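Moltberg Road (memoir)

Moltberg Road is a memoir by Korkor Ametepe, published in September by the small press Amegashie. It covers her childhood in the mining town of Tirkdale, her years as a ward nurse, and the long slog of going back to study law in her forties. Runs to 31 chapters. Most are short, a few only two pages.

Background

Ametepe started the book as letters to her neice, who had asked what the family did before the move to the coast. The letters were handwritten, kept in a biscuit tin, and typed up over one winter. An early version went to Wamumum, a quarterly magazine, which printed two extracts under the title "What the Bus Driver Said". Amegashie asked to see the rest after that.

The first draft was far longer than the finished book: 1159 typed pages, by the author's own count in the afterword. Whole sections on nursing school were cut. So was a chapter on her father's pigeons, later printed on its own as a pamphlet.

Synopsis

Part one, "Tirkdale". The mine, the company houses, the one paved street. Ametepe is the fourth child of a winch operator and a seamstress. The father is hurt in a rockfall when she is nine and doesn't work underground again. Money gets tight. Her mother takes in school uniforms to alter, and the kids unpick hems at the kitchen table after supper. Moltberg Road is the road out of town, past the tailings dam, and she walks it to catch the bus to high school. A teacher lends her books from his own shelf. One of them, a battered guide to court procedure with no cover, comes back much later in the story.

Part two, "Nights". Nursing. Mostly night shift, mostly geriatric wards. Critics tend to favour this part. It's made up of small scenes, a man who wants his shoes on before he'll sleep, a woman dictating a letter to a bank, a strike that lasts a weekend and changes nothing. Her marriage begins and ends inside a single chapter, and she gives very little away about it.

Part three, "The Back Row". Law school at 43. She sits at the back because the seats there are closer to the door and she's on call. Fails contracts the first time. Passes the second. The borrowed court guide turns up in a box when her mother's house is cleared, and she finds the teacher's notes in the margins, most of them wrong, she points out. The book stops the morning of her admission ceremony, before the ceremony itself.

Style and themes

Plain sentences, few adjectives. Dialogue has no quotation marks. Ametepe moves between past and present tense, sometimes inside one paragraph, which some readers found hard going. She has said in the afterword that she left it that way because that was how the letters were written.

Work is the main subject. So is debt, both kinds. There's a running list of who lent the family what, from a sewing machine belt to a month's rent, and whether it was ever paid back. Ambition gets treated warily. The chapter titled "Getting On" is mostly about the people she stopped writing to while studying, and it is the only one with a direct apology in it.

Religion is mentioned rarely, although her mother's choir is in nearly every chapter of part one.

Publication

First printing was 1000 copies, paperback only, with a plain grey cover. Sold out before the end of the year. The second printing fixed a number of errors, including a swapped pair of chapter headings in part two, and added a map of Tirkdale drawn by the author's brother. The map has its own mistake, the school is on the wrong side of the creek. Not corrected as yet.

An audio version followed, read by Ametepe. It leaves out the afterword.

Reception

Generally good. Reviewers in regional papers praised the hospital chapters and the humour, which is dry and easy to miss. Complaints centred on the ending, felt by several to be abrupt, and on the lack of dates. It is hard to work out what year anything happens in part two. One review called the law school section rushed. Book clubs took it up, and the publisher put out a reading guide, four pages, stapled.

In Tirkdale itself the response was mixed at first. Some families recognised themselves and weren't pleased about the lending list. A public reading at the town library went ahead anyway and was well attended, and the library now keeps two copies behind the desk plus a third for loan.

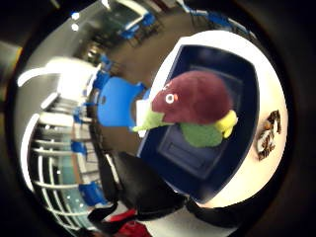
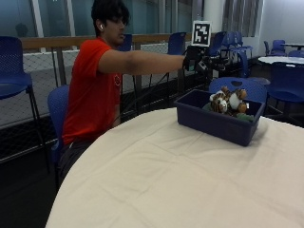 Adaptations and later work

A stage version of part one was workshopped in a rehearsal hall but hasn't had a full production. Three actors, eleven roles. The script keeps the uniform-hemming scenes and drops the teacher altogther.

Ametepe is working on a second book, about her mother's choir. No title announced. An extract was read on community radio at 7 in the morning and has not been published.

See also

Pigeon pamphlet (Ametepe)
Wamumum (magazine)
Tirkdale, history of mining in
Amegashie, list of titles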